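Skakside games library goes postal for the summer

Saturday, June 13, 2020

Good news for anyone who has now played every box in the cupboard twice (us) and has started making up new rules for Snap (also us). The Skakside games library is lending again! The doors on Mudaliar Street are staying shut for the time being, but as of this morning you can have a game sent to your house, or pick it up from the side window if you live near enough to walk.

I rang up on Thursday to find out how it all works and ended up on the phone for the best part of an hour with Myfanwy Kneath, mostly because we got stuck on whether Drerkeck is a better game with two people or four. She says four. I've only ever played it with my husband, who sulks, so I can't really judge.

Anyway, the details. There are 1,020 games on the list, and the whole lot has gone up on the library's page, with the number of players and a rough idea of how long each one takes. You choose up to two, send in the form, and they go out on a Tuesday. Members pay the postage and nothing else. If you aren't a member it's £30 for the year, same as before, and anybody whose membership ran out during the spring gets those months added back on without having to ask, which I thought was decent of them.

Everything that comes back goes on a shelf for three days before it's touched. Then it's wiped down, checked against its contents sheet and put back on the list. The big boxes aren't going by post at all, so if you had your eye on the railway one with the tin engines you'll need to book a slot at the window. Slots are ten minutes each, Wednesdays and Saturdays, and please don't turn up early as the pavement is narrow there and the bakery queue already comes round the corner.

Card games are going fastest so far, no surprise, they're cheap to send and most of them will go through a letterbox. I've put my name down for one of the treasure and exploring sort. I'm a sucker for anything with an old-looking map on it, always have been, I once bought a tea towel I didn't need for the same reason.
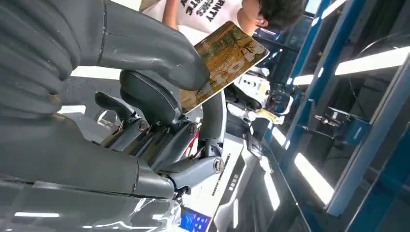 Sioned Morgan wrote in to say she's pleased about the post but worried about the missing bits, and would it not be better to send out only the games that can stand to lose a piece or two. She had a copy of Bruver home over Christmas that was short of four cards, and the family didn't notice until the last round, when it couldn't be won by anyone. Fair point, and I did pass it on. Myfanwy's answer is that each box now has a slip inside the lid, and you tick off the contents when you open it and again when you pack it up. If something's gone astray, just write it down. There are no fines. They've got a biscuit tin full of spare dice, pawns and sand timers and most things can be patched up from that (cards are harder, I'll admit, and Sioned may well have more to say on the subject).

The other bit of news is money. The library was hoping to raise £4,000 this year towards new shelving and a proper ramp, and the spring fair was supposed to bring in a big chunk of it. No fair, obviously. So there's going to be a sale of duplicates instead, 80 boxes in all, with the list going up at the end of the month. Some are nearly new and a few are, let's say, well loved. I've been promised there are three copies of that hospital game my sister and I fought over for most of our childhood, and I'm having one of them, so hands off.

The August tournament is still pencilled in. Whether it happens in the hall, on the field or with everyone shouting at laptops from their own kitchens depends on what we're allowed to do by then, and they'll decide in the middle of July. Entries from last year's league carry over either way. If it does end up on laptops it'll have to be word games and the like, as nobody has worked out a fair way of doing Drerkeck when you can't see the other person's hands.

A few odds and ends before I go. The Monday puzzle swap is still running from the porch, bring your own bag. Jigsaws over a thousand pieces need to be marked with whether they're complete, and "I think so" doesn't count. The library would dearly love some strong rubber bands and small zip bags if you've got any lying about. And if you've had something out since February, please keep hold of it until you get an email with a return date, since they can't take the whole backlog in one go.

Forms are on the library page under Borrowing. Get yours in by Sunday night if you want to be in this Tuesday's post.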